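The paperback I finished in February

I read true crime slowly. Most people I know who like it go through a book in a weekend, and I take most of a month, because I keep stopping to look at maps. The one I finished in February was a used paperback about a killing in a river town called Stavitz. It took me longer than usual, and I wanted to put down a few thoughts before I pass it along.

The case is an old one. A night clerk at the Mazza Hotel was found dead in the linen room at 5 in the morning, and the cash drawer was empty. The police held a kitchen worker for two days, let him go, then arrested him again when a guest changed her story. He was convicted on that second story and very little else. The author spends the first half on the trial and the second half on what the jury never got to hear.

I liked the second half better. The trial chapters lean hard on transcripts, and there are pages where two lawyers argue over whether a hallway light was on. It matters later, but at the time I put the book down and did the dishes. Once the author gets to the property records from the Gesik police station, it picks up. The case file ran to 946 pages, and the defense had been given only part of it. 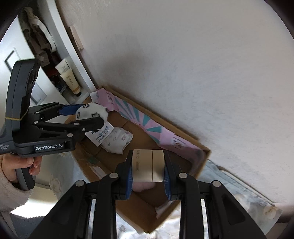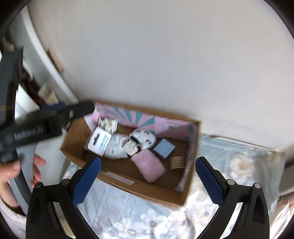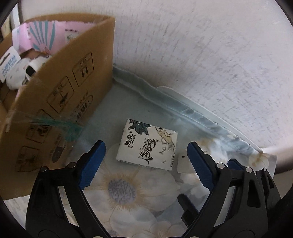 The chapter I keep going back to is the one on the evidence room. It had been moved to a new building after a flood, and the author follows each item from the old shelf list to the new one. Two items never made it onto the new list. One was a coat button. The other was a hotel guest's key, which had been tested once and then put away. What did survive was kept badly. I had always pictured sealed bags and typed forms, and a lot of it was closer to an open cardboard box with a long white paper label on the outside, like the one in the middle photo. The labels in the book gave a case number and a set of initials, and in one instance the initials belonged to an officer who had retired before the box was packed. The author asked the department about it and got a form letter back.

I don't think the book proves who did it. The author clearly has a person in mind, a bookkeeper who left town that spring and took a job at the Talard cannery, and the last chapters push you toward him. I wasn't convinced. The timing works, but the motive is thin, and one of the witnesses was nine years old at the time. I did come away sure that the kitchen worker should have had a new trial — he asked for one twice and was turned down both times on filing deadlines.

My copy has a cracked spine and someone else's pencil marks in the margins. Whoever it was underlined every mention of the hallway light, so I suppose they got more out of those pages than I did. I have another one started, about a bank fraud, and the maps in it are much better.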